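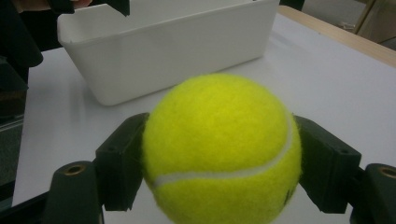

The ball bin, finally

Quick one tonight, dinner is in the oven and I have maybe 7 minutes.

So the tennis balls. They have been living all over this house since we moved to Penrose. Under the couch, in the boot tray, one in the dryer (loud). I kept saying I'd deal with it in March and then it was past March. Today I dealt with it.

First thing - get them all in one place. I went room to room with a flashlight and a broom handle. Behind the bookcase was the worst. Also found a library card and 270 pennies in a jar I'd completly forgotten, so that's a separate project.

Then sorting. My test is dumb but it works. Drop it on the kitchen floor from shoulder height. Comes back up past my knee, keep. Thuds, goes in the dog pile. Anything with the felt coming off in sheets goes in the trash, no arguing with myself about it.

A bit of fuzz is fine. The good yellow-green ones always go hairy before they go flat, and if the seam is still nice and white I figure it's got a season left.

For the bin, plain white plastic. I looked at a fancy wire ball hopper from Gison and could not make myself pay for it. Plastic wipes clean, the rounded kind doesn't snag on anything, and it fits on the bottom shelf in the hall closet with the door shut. Door shut was the whole point!

No lid. Tried a lid on the last one and everybody just put the balls on top of the lid.

Still to do:
Label for the dog pile, so the dog pile stops ending up in my tennis bag
Something for the rackets - hooks maybe, the wall in there is weird and crumbly
Pump up the basketball or admit we don't play basketball

Somebody asked last time about the shoe rack, yes its still standing, yes I did tighten the bolts. More on that when the closet is done.

Timer's going, gotta run.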